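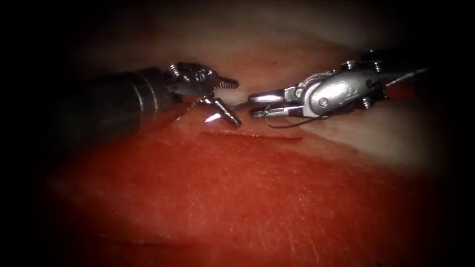
Plavodholm Athletic F.C.

Plavodholm Athletic Football Club is an amateur football club based in the village of Plavodholm. The club plays its home matches at Skaltora Lane and fields two men's sides, a women's side and a number of junior teams. It is known locally as the Ropers, a nickname usually explained by the rope works that once stood beside the river, although the evidence for the link is thinner than most accounts of the club admit.

Much of what has been printed about the club comes from a single souvenir booklet, sold at the ground to mark an anniversary and reprinted several times with small changes. The booklet gives no sources. Where its claims can be checked against league tables, parish papers or newspaper reports, they are right more often than wrong, but the errors tend to fall in the club's favour.

Origins

The usual story is that the club was started by workers from the Gittins rope works, who met in the yard after their shift and agreed to put up a team against the neighbouring village. No minutes of this meeting have been found. The earliest known report of a Plavodholm side describes a team "got up by the chapel", with no mention of Gittins, and of the players listed only two can be matched to the works' wage books. The other names include a baker, a schoolmaster and several farm hands.

Supporters of the works story point out that the chapel and the rope works drew on the same few streets, and that a man could easily have belonged to both. This is fair, but it would be just as true of the allotment society and the brass band, and neither is said to have founded a football club.

There is a further difficulty over whether the present club is the same as the early one. The first side dropped out of its league part way through a season and its results were struck from the record. A gap of several years follows, in which no fixtures are known. When football returned to the village it was under the name Plavodholm United, which wore different colours and played on a different field. The word Athletic was taken up later, following a vote of members. The club counts its age from the first side. The county handbook has for many years counted it from the second, and the two dates have never been brought together.

Name and nickname

The nickname does not appear in print until well after the rope works had closed. Before then match reports call the side "the villagers" or "the Lane men". One suggestion is that Ropers was at first an insult used by visiting teams, after the length of rope that was strung along the touchline to hold back spectators and which, according to complaints sent to the league, tended to creep on to the pitch when the home side was defending. The booklet does not mention this.

Colours and badge

The club plays in green and white hooped shirts with white shorts. The booklet states that the hoops "have never changed". Team photographs from the Plavodholm United years show plain dark shirts, and at least one later photograph shows halves. Hoops seem to have become settled only once the club began buying its kit from a single supplier.

The badge shows a coil of rope around a heron. It is often described as ancient. The drawing was chosen in a competition among pupils at the village school and replaced a plain shield with the club's initials. Herons are common on the river, so nothing more than that need be read into the bird, though a long article in the match programme once tried to connect it with the arms of a landed family. The family's arms had a crane on them, and the family lived elsewhere.

Ground

Skaltora Lane has been the club's home since the move from the Rope Field, which flooded most winters and was finally given over to grazing. The ground has one covered stand, with 97 seats, and a cinder bank along the far side. The pitch slopes towards the river end. Visiting clubs have at times put the slope at figures that would make play impossible, and the home club has at times denied that there is a slope at all.

The record attendance is given as 625, for a cup tie against a semi-professional side. This figure should be treated with care. It was printed in the booklet without a source, and the one newspaper report of the match speaks only of "a very fair crowd for the weather". The gate takings for that day, which do survive, come to the price of 265 adult tickets. Even if a good number of children were let in free, and others watched from the lane, it is hard to get from the one number to the other. The higher figure still appears on a board inside the stand.

Floodlights were put up with money from a share draw and a grant. Before that, midweek matches kicked off early, and the club had a reputation for failing to raise a full side on a Tuesday when the opposition was strong. There is some support for this in the league's list of fines.

For several seasons the ground was officially called the Cellico Stadium under a naming deal with a firm that sold office telephones. The name was used in programmes and on the county fixture list, but there is little sign that anyone in the village took it up. The deal ended early. The club said that this was by agreement, and the firm made no statement. The sign was painted over, and the first two letters can still be made out on the gate in certain lights.

League record

The club has spent most of its life in the lower divisions of the county league. It has won promotion several times and has usually gone back down within a season or two. The best spell came under a manager who had played at a higher level and who brought four or five former team-mates with him. During these years the club finished as runners-up twice, losing the title once on goal average.

Local memory holds that the second of these near misses was the result of a points deduction made in error. The league's own papers tell a plainer story. Plavodholm had played an unregistered man in two matches and was docked the points under the ordinary rule, which had been applied to another club the month before. An appeal was lodged after the time limit and was not heard. The grievance has been kept up with some energy and was raised again, without result, when the league changed its rule book.

The reserve side has, over the long run, done rather better than the first team. It has won its own division outright on several occasions, a fact which gets one line in the booklet.

Cup football

Plavodholm's heaviest recorded win, by 14 goals to nil, came in the first round of a village cup. Accounts rarely add that the visitors had arrived with eight players, two of whom had been borrowed from the bus. The club reached the semi-final of the county junior cup once and lost after extra time.

A claim that the club once knocked out a Football League side does the rounds from time to time. There was such a fixture, but it was a friendly to raise money for the cottage hospital, the visitors sent a team of trialists, and the score was a draw.

The Skaltora Shield

Each April the club plays for the Skaltora Shield against invited local sides. It is billed as one of the oldest charity competitions in the county. The shield itself carries the names of winners going back a long way, but the lettering of the first dozen is all in one hand and seems to have been cut at the same time, from a list which has since been lost. Some of those winners were not playing football in the years set against their names. It is likely that the competition was held on and off, under more than one title, and tidied up afterwards.

The format has varied. At one time 6 clubs took part over a single weekend, with matches cut to half an hour each way. It is now a single match, and money from the gate goes to causes in the village. The amounts raised are not published.

Women's and junior football

A women's team was playing in Plavodholm earlier than the club's own history allows. The booklet has the side beginning with its entry to the county women's league, but newspaper notices show a team of the same name arranging games on the recreation ground some years before, having been refused the use of Skaltora Lane. The reason given at the time was wear to the pitch - the men's third team, which was using it every other Saturday, was wound up the following summer and the women were still kept waiting.

The junior section grew out of a separate boys' club and kept its own bank account until the two were merged. It is now much the larger part of the club by membership. Claims about former juniors who went on to professional careers need to be read closely, as several of the players named spent no more than a summer holiday course at the ground.

Rivalries

The main rivalry is with the next club down the river valley. It is described as fierce, though the two sides have often been in different divisions and have shared a groundsman, a minibus and, for one season, a goalkeeper. Crowds for the fixture are larger than usual when it falls on a bank holiday, and much the same as usual when it does not.

Sources

The club's minute books survive only in part, with the early volumes missing. Bound copies of the weekly newspaper are held at the county record office. The souvenir booklet is still on sale at the tea hut and should be used alongside the league handbooks, which disagree with it on the date of foundation, the record attendance and the spelling of the ground.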